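Bookshelf > Household Storage and Handling > Part 2 > Chapter 18

Chapter 18. Mixed Goods in Open Bins

An open bin holding unlike articles is harder to empty well than one holding a single kind. Soft goods change shape when they are pressed, hollow goods roll, and bristled goods catch on whatever lies beside them. This chapter deals with shallow stocks of such articles, where the floor of the bin can still be seen.

Three terms are used throughout. The resting face is the side on which an article lies. The clearance is the gap between an article and its nearest neighbour or wall. The order of removal is the sequence in which articles are lifted out.
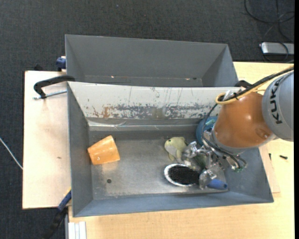 Styliani Moschos objects that clearance is given too much weight in most teaching, and that the resting face should be settled first. A cup on its side, she argues, offers a rim and a curved wall; the same cup upside down offers only the wall and the base. Her view is taken up in Section 18.2.

A brush lying bristles upward should be taken by its edge. A plush toy may be gripped across the body, but the width of the grip must allow for the filling. Metal bins with worn floors are treated in the same way as new ones.

Related chapters
Sorting by Material
Bin Depth and Reach
The Gotthorpe Exercises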